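Trikville Water Softener Exchange: Frequently Asked Questions

Last updated Wed 20 August
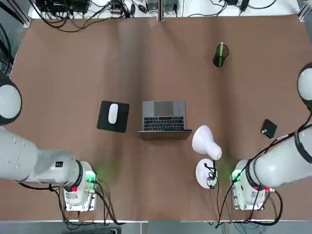
These answers apply to residential accounts on the tank exchange plan. Commercial accounts on the Hukivport line are billed and serviced separately and should use the contact listed on their invoice.

What is tank exchange?

You rent a softening tank filled with resin. When the resin is used up, we pick up the tank and leave a regenerated one in its place. Regeneration is done at our plant, so there is no brine tank, no salt to carry, and no drain line at your house.

How hard is the water in Trikville?

Hardness depends on which well field feeds your street. The north side typically tests at 16 grains per gallon. The south side is on blended surface water and tests lower. If your street was moved to the other supply in February, your old test result no longer applies and you should request a new one.

Which tank size do I need?

Size is set by hardness, number of people in the house, and daily use. Enter these on the sizing form. Do not size by number of bathrooms. If your result falls between two sizes, take the larger one unless your installation space is under the minimum height given on the form.

How often will my tank be exchanged?

The standard interval is four weeks. The capacity of the Zerix 3000 allows a longer interval for one or two people on the south side. Your interval is printed on the tag tied to the tank neck. If you run out early twice in a row, report it and we will retest the water before changing the schedule.

Do I have to be home?

No, if the tank is in a garage, side yard, or basement with outside access. The driver needs 95 inches of overhead clearance at the door and a path with no more than five steps. Leave gates unlocked and dogs inside. A missed exchange caused by a locked gate is rescheduled to the next route day at no charge the first time. After that a return trip fee applies.

Can I use the bypass valve myself?

Yes. Turn the handle a quarter turn until it lines up with the bypass mark. Water will continue to flow to the house but will be hard. Use bypass if you see a leak at the tank, if you are filling a pool, or if a plumber is working on the main. Return the handle slowly. Opening it fast can disturb the resin bed and cause cloudy water for a few minutes.

There are small amber beads in my faucet screens. What are they?

Resin. The lower distributor in the tank has probably cracked. Put the tank in bypass, clean the screens, and call. The beads are not a reason to flush the water heater until a technician has checked it.

Is softened water safe to drink?

For most people, yes. Ion exchange replaces calcium and magnesium with sodium, and the amount added rises with the hardness of the incoming water. Anyone on a sodium-restricted diet should ask a doctor and can have the kitchen cold line left unsoftened. We can also supply tanks regenerated with potassium chloride. These cost more and have slightly lower capacity.

Why does my skin feel slippery in the shower?

Soap does not form scum in soft water, so you need less of it. Cut the amount in half and adjust from there.

Do you service tanks sold by Van Rooij?

Only those with a threaded neck and a plant tag beginning with 421. Other Van Rooij tanks use a different head and cannot be regenerated on our equipment.

How do I cancel?

Send written notice before your next route day. Mirjam Kuipers in accounts will confirm the pickup and the final bill. The tank and head remain our property. The bypass valve stays with the house.

Who do I contact about water test results?

Sem Van Beek handles all residential testing. Include your account number and the date of the sample. Samples must reach the plant within two days of being drawn, in the bottle supplied.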